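Seed storage: small plastic drawers vs one lidded box
Gardening Forum > Propagation and Seed Saving > Storage and Records
Thread views: 2348

mellside_plot
Joined: April
Posts: 60

I am re-doing my seed storage before the main sowing and would like opinions on small plastic drawer units. The present system is a biscuit tin, sorted by nothing in particular. Most of my packets are commercial foil or glossy plastic, a good number of them imported, and they vary a lot in size. The Asian greens packets from Triệu are longer than the local ones and don't stand up in anything I own.

Requirements:
- packets to lie flat or stand without folding
- opaque or close to it
- one sowing month per compartment
- light enough to carry out to the bench

Budget is modest. I don't want to put a second fridge in the shed.

stirkley_seeds
Moderator
Posts: 1189

Flat storage is fine. Folding is what does the damage, mostly to the seal, and a packet that has been creased across the seam should be treated as opened.

I use shallow yellow plastic for the working stock. Bright colour, easy to find under a bench. Packets go in face down so the label side is up, as the label is what I need when sowing: barcode for the stock sheet, QR code if the supplier has bothered to put anything useful behind it, and the numbered instructions. The front picture tells me very little about depth or spacing. 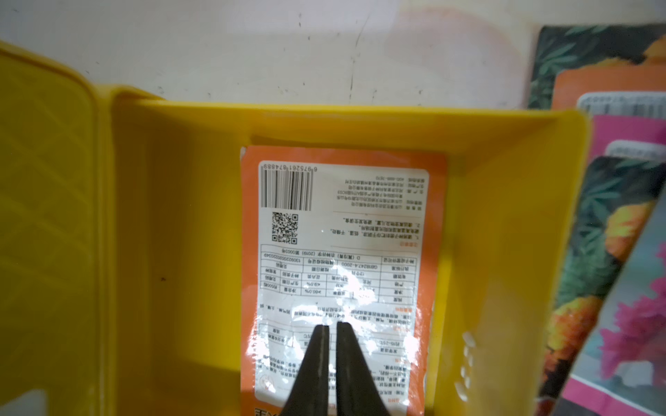

Should a packet be kept once the seed has been moved to another container?
Keep it until the last of that lot is sown, or cut out the label panel and store it with the seed. The lot details and sowing instructions are hard to reconstruct later.

tuber_or_not
Posts: 23

I'd disagree with flat storage as a general rule. Once you have more than a few packets in a compartment you are lifting the whole stack to read the one underneath, and the glossy ones slide over each other. Filed upright behind dividers you can flick through them like index cards. The drawer has to be deep enough, which rules out most desk units.

stirkley_seeds
Moderator
Posts: 1189

Agreed for a large collection. For one sowing month at a time I have never had enough in a compartment for it to matter.

greyclay
Posts: 60

Two points on materials.

First, thin plastic drawers are not airtight and should not be treated as such. If the packets are still sealed this is of no consequence. If they are opened, the seed wants a jar or a zip bag with desiccant inside it, and the drawer is then just a way of organising the bags.

Second, colour. Yellow plastic lets through more light than people expect. Hold the drawer up to a lamp before you rely on it. Foil packets don't care, paper ones do.

mellside_plot
Posts: 60

Thanks. The lamp test is useful. Most of what I have is sealed, so I'm leaning toward drawers for sealed stock and jars for the opened.

Next question is how many tiers. The Ultix units at the hardware shop come in several heights and I can't see much difference other than price.

tuber_or_not
Posts: 23

Three tiers is the limit for anything that light. Taller ones tip when a full top drawer is pulled out. Also check that the top is flat. A domed lid wastes the best shelf you have, which is where the pencil, labels and dibber end up.

greyclay
Posts: 60

Check the drawer stops as well. On the cheap ones there is no stop at all and the drawer comes straight out into your lap. I lost a full compartment of loose lettuce seed into a gravel path that way.

stirkley_seeds
Moderator
Posts: 1189

Three tiers is what I would buy too. My notes on layout, copied from the club handout with minor edits:

1. Put the current month in a bottom drawer. It gets opened most and the unit stays stable with the weight low down. Leave it partly open while working so packets can go back in without a second hand.

2. Keep cutting tools on the floor or bench beside the unit and never in with the packets. A utility knife loose in a drawer will go through plastic film sooner or later. Retract the blade before putting it down.

3. Bring out only what is being sown. A packet left beside the unit gets pushed under it, and you find it the following autumn.
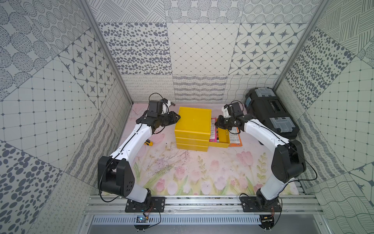

4. Label the drawer front and leave the lid clear. Lids get swapped, drawer fronts generally don't. Masking tape and pencil will outlast most marker pens in a shed.

5. Go through every drawer once a year, in the quiet part of winter. Anything past its date gets a germination test on damp paper towel before it is given space again.

tuber_or_not
Posts: 23

Point 1 I would do the other way round. If you are working at a bench, the top drawer is at hand height. A bottom drawer makes sense only if the unit is on the floor.

stirkley_seeds
Moderator
Posts: 1189

Fair. The handout assumes floor level. On a bench, use the top drawer and put something heavy in the bottom one – broad beans will do.

greyclay
Posts: 60

Point 4, I'd add the year. "April" on a drawer front is ambiguous by the second season.

mellside_plot
Posts: 60
Posted 7 Oct 2022

Bought the three-tier unit. It passed the lamp test well enough for sealed packets, less well for paper, so the paper ones are in an old cocoa tin for now. The long Triệu packets fit flat on the diagonal without folding. Drawer stops are present but feeble.

I've gone with months on the drawer fronts, year included, and the top drawer for current sowing as the unit is on a bench. Broad beans are in the bottom.

tuber_or_not
Posts: 23

Diagonal will annoy you by summer. Let us know how many you get in before they start catching on the drawer above.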